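2022年6月29日 工作室笔记 染缸那边

今天一早进来就闻到靛蓝缸的味道不对,有点发酸,还好没到发臭。上次是Juraj Vávra搅的缸,他在本子上只写了"搅过了",没写搅完什么颜色(Juraj你看到这里的话,下次多写两个字好吗!)。我掀开盖子看,表面那层泡还在,铜色的膜薄得可怜,底下的液偏绿偏暗,不是我喜欢的那种黄绿。

先测pH,偏低了。加了一点熟石灰,拿小碗调开再倒,沿着缸壁慢慢下,然后顺一个方向搅,搅到中间起漩涡就停,盖上盖子不许碰。上午忍住没去掀,跑去整理线架了。

线架的情况:Dudek那批羊毛线还剩17绞,比我以为的多得多,去年11月明明说快用完了,到底是谁藏起来的哈哈。Farex的亚麻线剩7绞,其中有2绞绕得乱七八糟,我坐在窗边拆了半天,拆到后来脾气都没了。亚麻这批手感偏硬,我怀疑退浆没退干净,染之前最好再煮一遍,加纯碱,小火,别偷懒。上回我偷懒了,出来一块深一块浅,像地图一样,Hedvika看了说"挺有意思的",我知道她是在安慰我。

中午过后再看缸,味道缓过来了,膜也厚了些。拿一小条棉布试染,浸下去数呼吸,提出来的时候是很漂亮的黄绿色,几口气的工夫就转蓝了。这个瞬间我看了多少年都看不腻——真的,每次都想叫人过来看!试条晾在门后的夹子上,标了"加灰后第一条",别当抹布拿走。

下午正式染了4绞羊毛。羊毛怕碱,所以用的是旁边那口温和一点的小缸,温度保持在手伸进去觉得舒服的程度。每绞先在清水里泡透,挤掉水,不要拧。浸染的时候手一直在液面以下轻轻翻,尽量别带气泡进去。第一遍出来很浅,像洗旧的牛仔布,我有点急,忍住没有延长时间,还是照老办法多浸几遍,中间充分氧化。到第三遍颜色就稳下来了,比Clavov那块样布稍微灰一点,我个人更喜欢这个灰,但是订单是按样布来的,所以明天还得再加一遍试试看。

茜草那锅顺便记一下。根是昨天泡上的,今天把第一道水倒掉(棕黄色素多,留着会把红色带脏),第二道水开始慢慢升温。这里我和Juraj意见不一样,他觉得第一道水也可以用来染打底,扔了可惜。行吧,我留了一桶给他,盖子上写了名字,他自己折腾去。我的那锅一直没让它冒泡,一热过头红就往褐里跑,上次的教训还挂在墙上呢。明矾媒染过的线明早下锅。

还有一件小事:Dakley的新围裙到了,口袋太浅,剪刀一弯腰就掉,我已经掉了两回。想在口袋上加一条布边,哪位缝纫机用得顺手的帮我弄一下,我请喝咖啡。

晚上和Hedvika Matoušek通了个电话,讨论秋天那场小展的配色。她想整面墙都用蓝的,从最浅排到最深,我觉得中间要插一段茜草红,不然人走过去眼睛会累。聊到最后谁也没说服谁,决定各做一组样卡,摆在一起看。样卡的纸用厚一点的,上次太薄,打孔的地方全裂了。

要补的东西:熟石灰、麸皮、pH试纸(只剩一小卷了)、棉手套。麸皮别买太细的,会糊在缸底,搅起来很难受。

明早顺序:先看缸不要先搅,记颜色,记味道,再决定加不加东西。茜草下锅之后得有人守着,我八点前到。 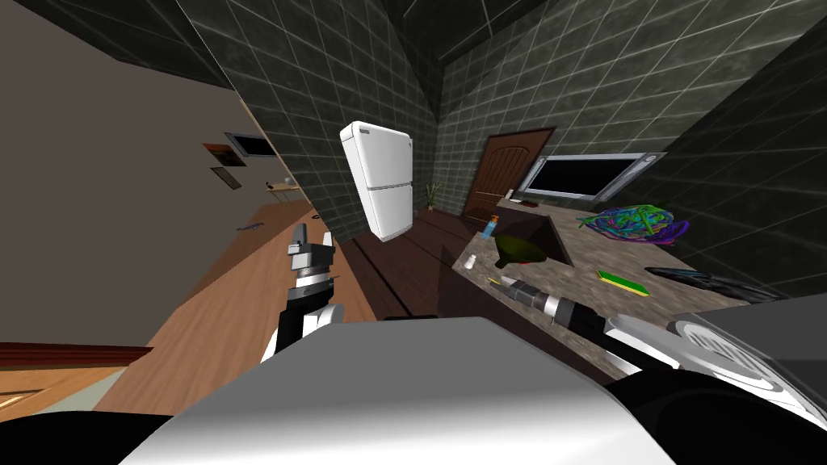
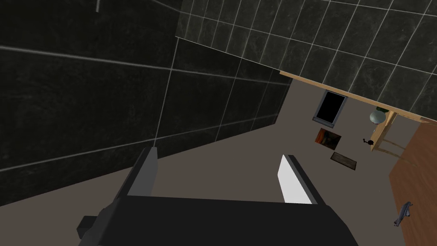
渲染图两张。第一张右边是带斑点的灰褐色花岗岩台面,第二张左边是近乎黑色的瓷砖墙。

本网站使用Cookie以改善您的浏览体验。继续浏览即表示您同意我们使用Cookie。 接受 | 了解更多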